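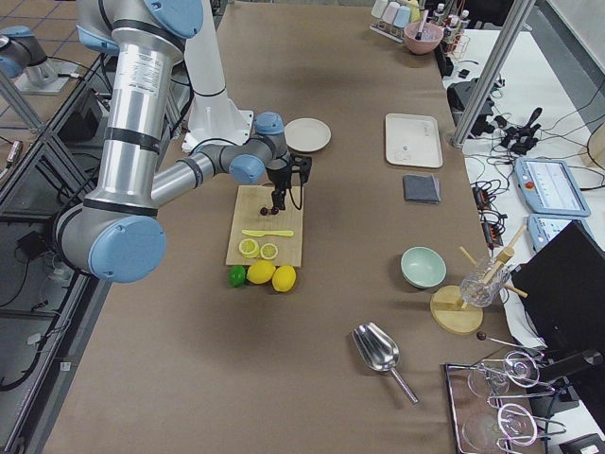 Titratable Acidity of Fresh and Bottled Citrus Juice During Short-Term Storage

Project report, Introductory Food Chemistry
Submitted 18 February 2026

1. Background

Recipes for home canning and salad dressings often call for lemon juice by volume. This assumes that one spoonful carries the same amount of acid as the next. Bottled juice is usually adjusted to a fixed strength, while the acid content of fresh juice varies with variety, ripeness, and time since harvest. The main acid in both lemons and limes is citric acid, with small amounts of malic and ascorbic acid.

This project measured the titratable acidity of fresh lemon juice, fresh lime juice, and one bottled lemon juice, and followed all three over two weeks of refrigerated storage. Titratable acidity was chosen over pH as the main measure. Citric acid is a weak acid with three acid groups, and juice is buffered, so a fairly large change in total acid may produce only a small shift in pH.

2. Materials

Lemons and limes were bought at the Pongsiri market in January, all on the same visit. The bottled product was Plidimar lemon juice from concentrate, opened on the first day of testing. Sodium hydroxide pellets and phenolphthalein solution came from the teaching lab stock. The pH readings were taken with a Farnex bench meter calibrated with buffers at pH 4 and pH 7.

The lemons gave a mean of 40 mL of juice each. The limes gave less, and more of them were needed to fill the storage bottles. Juice from each kind of fruit was pooled before testing, so the results say nothing about differences between individual fruits.

3. Procedure

A 0.100 M sodium hydroxide solution was made up to 500 mL and standardized against potassium hydrogen phthalate. A fresh batch was made for the second week, as the solution takes up carbon dioxide from the air.

Fruit was brought to room temperature, rolled on the counter, halved, and pressed by hand. The juice was strained through cheesecloth and then filtered. Pulp left in the sample had clogged the pipette tip during a trial run — the filtering step was added after that.

For each titration, 2.00 mL of juice was diluted with distilled water and titrated to the first pink color that lasted 30 seconds. Each sample was run in triplicate. Results were converted to grams of citric acid per liter, treating all acid present as anhydrous citric acid (192.1 g/mol, three equivalents per mole).

The juices were kept at 4 °C in closed glass bottles filled close to the top. Tests were repeated on days 6 and 14.

4. Results

Mean titratable acidity, g/L as citric acid

Fresh lemon: day 0, 51; day 6, 51; day 14, 50
Fresh lime: day 0, 58; day 6, 57; day 14, 57
Bottled lemon: day 0, 49; day 6, 49; day 14, 49

The day 0 value for fresh lemon corresponds to a mean titer of 15.9 mL. Replicates agreed within 0.2 mL except for lime on day 6, where one run overshot the endpoint and was repeated. The pH of every sample stayed between 2.2 and 2.5 for the full period.

5. Discussion

No sample lost more than 1 g/L over the two weeks. A titer error of 0.2 mL is equal to 0.6 g/L, so a change of that size cannot be clearly separated from measurement error. Citric acid is stable at refrigerator temperature, and the changes in flavor noticed in older juice are more likely due to oxidation of the peel oils and loss of ascorbic acid. Neither was measured.

The natural color of the lime juice made the endpoint harder to judge. A potentiometric titration to pH 8.2 would avoid this problem. The Sorudine autotitrator in the upper lab is set up for that method but was booked during the test period.

6. Further Work

The same procedure should be run on single fruits, with peel color and fruit mass recorded before pressing. Ascorbic acid could be followed in parallel by iodine titration, using a separate bottle for each test day so that headspace does not increase as samples are drawn.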